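Keltosden to take over Zandenport's pharmacies

Keltosden has agreed to buy the 12 pharmacies run by Zandenport, along with the small warehouse in Luik that supplies them. The sale is due to complete in December. Neither side has given a price.

The shops will keep the Zandenport name over the door for now. Agnese Grigaitė, who runs retail at Keltosden, said opening hours and phone numbers stay as they are, and that repeat prescriptions already on file will move across without a new form.
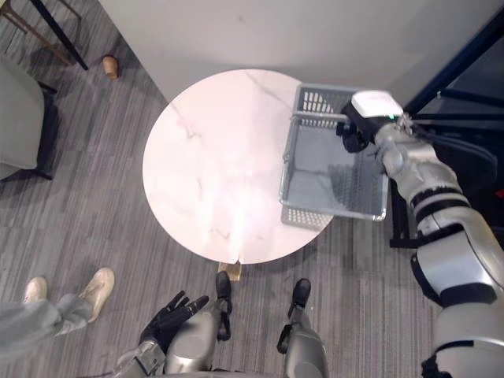

What happens to the staff?

All 300 people employed in the shops transfer on their present terms. Warehouse staff are being spoken to separately, as 4 of the delivery routes overlap with ones Keltosden already runs.

Stock ordering moves to Skustus, the system used in the rest of the group. Helju Siliņa is in charge of the changeover and wants each branch to do a full stock check the evening before it switches. Branch managers will get their dates by email. Orders for fridge lines should be placed by 4 pm on the day before — anything later goes on the new system and may arrive a day behind.

Valdis Navickas stays on as head of Zandenport until the sale completes. Edgars Navickas leaves the board at the same time.

Suppliers with open invoices should carry on sending them to the Luik office. Questions about contracts go to Charmaine Chauke.
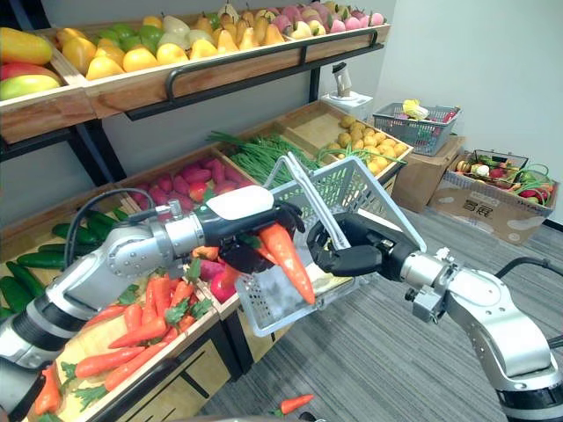 Loyalty cards

Zandenport cards can still be used after the sale. Points will be moved to a Keltosden account the first time the card is shown at the till, and any balance over 400 points can be spent straight away.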